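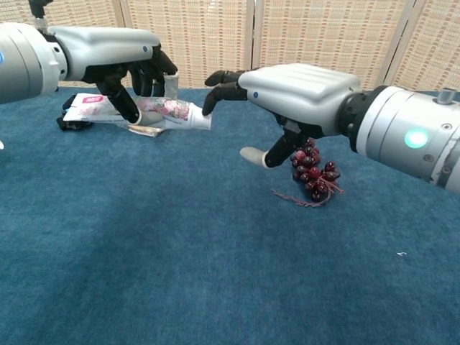 How long does toothpaste keep after the date on the tube?

Nouhaila Amrani
2020-10-31
Viewed 257 times

I have taken over a bathroom cupboard from a relative and there are several tubes in it. Two are sealed fluoride pastes with a date that ran out in October of last year. One is open, has no date that I can find, and carries the open jar symbol with 12M inside. The cupboard is unheated and backs on to an outside wall. I would like to know what the dates mean in practice and whether the storage makes a difference. The label on the sealed ones says 1000 ppm fluoride, if that matters.

Solange Camargo

Treat the printed date as the end of the period in which the maker stands behind the stated fluoride content and the texture. Toothpaste past that date is seldom harmful, but you can't tell by looking at it how much of the fluoride is still available, so a dated paste should be replaced if you rely on it to prevent decay.

The 12M symbol is a separate matter. It gives the number of months the product is meant to be used for after first opening. It is counted from the day the cap first came off, and you don't know that day, so I would discard the open one.

On storage: a cold cupboard does less harm than a hot one. Repeated freezing can make the paste separate, and you would see this as thin liquid coming out ahead of the solid part. Heat is worse for flavour and for the binder. Keep the cap closed and the tube away from radiators and window sills.

Things that mean it should go in the bin whatever the date says:
liquid and solid parted, and not mixing again when the tube is kneaded
paste gone hard well below the neck (a dry plug at the nozzle is normal)
a changed smell or taste
a split seam or a cracked cap

Check the strength against the user as well. 1000 ppm is at the lower end. Adult pastes sold here are often higher, so ask your dentist whether it suits you.

Filippos Psarras

just use it. had one in my caravan for years and it was fine, bit stiff in the mornings

Magdalini Psarras

Agree with Solange on the sealed tubes. If you don't want to waste them, old paste will still clean the white rubber edge on trainers, chrome taps and the sole plate of a cold iron. Test a corner first on anything polished, as it is a mild abrasive and will dull a gloss finish. I would not use it on spectacles or phone screens.

Rinse well afterwards. It dries to a white film in seams and round the base of a tap, and an old toothbrush with warm water shifts it.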